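Members' News: our Friday visit to the open day at Boltwood

In February, 19 of our members took the early train to Mondville to see the robot workshop at Boltwood. I had asked for the visit already in the autumn, so I was very glad that it came true before the end of the winter program.

We were received with coffee at 9:30 and divided into 2 groups. My group began in the long hall, where the older machines put covers on boxes. The noise is considerable, and I recommend to bring ear plugs if you go. After this we walked up to the first floor, where the teams teach robots to work with soft things, such as clothes and bags. For me it was the most interesting part of the day.

A box holds its form when you take it. A bag bends and folds, and its straps can go in every direction, so the robot meets a different problem each time. Our guide explained that the team has a list of 247 everyday objects, and that soft ones take the most hours. She also answered many questions about prices, with much patience.

The other group saw the small exhibition from Orellana, with 13 old control panels, and they came back with a lot of brochures. Lunch was in the canteen. The soup was good.

The navy blue backpack at the work station:
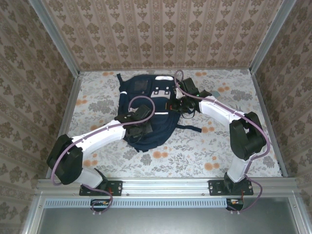
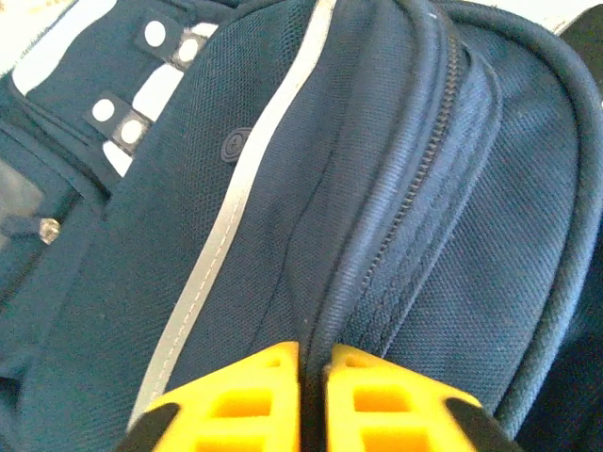
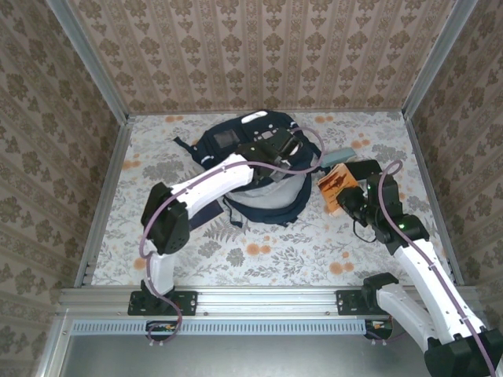
Corkthorpe wrote to us afterwards that the visit was too short for the upper floor, and that next time the group should go there first and leave the long hall for the afternoon. Whoever wishes to join a second visit can put their name on the list at the front desk.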